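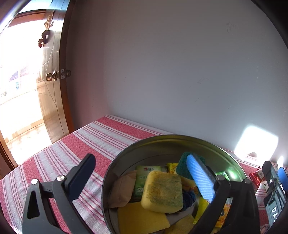
Round metal basin with wide rim, shown holding sponges, scouring pad and packets

Round Metal Basin, Wide Rim - Kondbridge Housewares

Item number: 2219
Color: dark gray
Sold as: single basin, empty
Availability: in stock at the Plistetti Street store and by mail order

A plain round basin for keeping sink and cleaning supplies in one place. It sits on a table, a counter or the floor of a closet, and it can be carried from room to room with everything still in it. The sponges, cloths and packets in the photo are not included. Most of them can be bought separately from the cleaning aisle.

What it is good for

Many of our customers buy this basin for washing vegetables or soaking small laundry and end up using it for storage. The rim is wide enough to get your fingers under, so it lifts easily when full. There are no dividers. Flat sponges go at the bottom, scouring pads stand up against the side, and small packets fit in the gaps that are left.

If you keep powders or cleaning products in paper packets, put them toward the back and away from anything damp. Wring out sponges and cloths before they go back in the basin. A wet sponge left on bare metal for several days can leave a mark.

Keep worn sponges apart from the ones you use on dishes. A sponge with a scrubbing side that has gone flat still has some use left for sinks, tiles and outdoor furniture, but it should not go back to the plates.

Care

Wash by hand with warm water and dish soap. Rinse and dry with a cloth. Do not use steel wool on the inside, and do not leave bleach standing in it. Light scratches from normal use do not affect how the basin works. Put a folded cloth under it on a polished table - the underside is bare metal and can scratch.

Not for use on a stove or in an oven. Not recommended for storing food.

Goes with

Fabbri flat sponges, yellow, sold in packs of 2
Fabbri scouring pads, green
Finwood slatted stand, raises the basin off the floor
Striped cotton tablecloth, red and white

Ordering and returns

Store orders placed before noon are ready for pickup the same afternoon. Mail orders go out the next working day, wrapped in paper and packed in a carton. Orders of more than 146 basins come directly from the warehouse and take longer, so please call first. Ask for Graziella Marchetti at the trade desk.

Unused basins can be returned to the store with the receipt. If yours arrives dented, keep the carton and send us a picture of both the dent and the box. We will replace it or refund you, whichever you prefer.

Customer notes

"Bought one in May for under the sink and went back for another for the garage. The first one holds all my sponges plus the packets that used to fall behind the pipes." - Paraschiva Ciobanu

"Good size. I would have liked a handle on the side, but with the rim it is not hard to carry." - Renzo Pellegrini

"We use these in the guest rooms, one on each floor, with the cloths and pads in them. They stack when they are empty." - Somtochukwu Adebisi

Question from a customer: Does it come with a lid?
Reply from the store: No, and we do not stock one that fits. Some people lay a folded dish towel over the top to keep dust out.

Page updated October 2026. Prices are shown at checkout and do not include shipping.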